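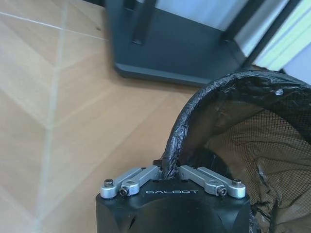
Tiltau Hand-Guiding Kit

Take hold of the handles, walk the arms through a tidy-up, and Tiltau keeps the motion – lovely for floor pickup.

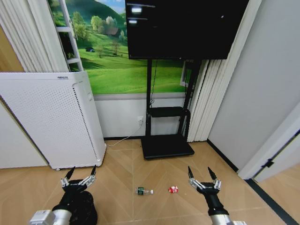

Fasil Mamo wrote to us that his crew picked it up in one Saturday. Each kit stores 400 demonstrations.

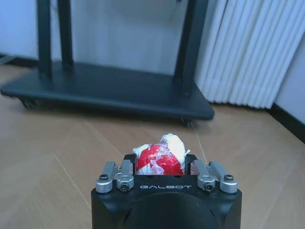
Gripper closed on red-and-white plastic

Bin handling comes in the same task pack.

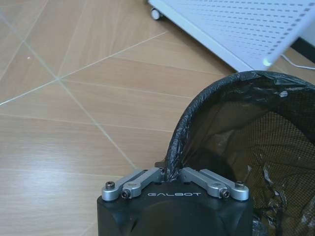
Can I teach it from another room?
With the remote add-on, up to 80 feet away.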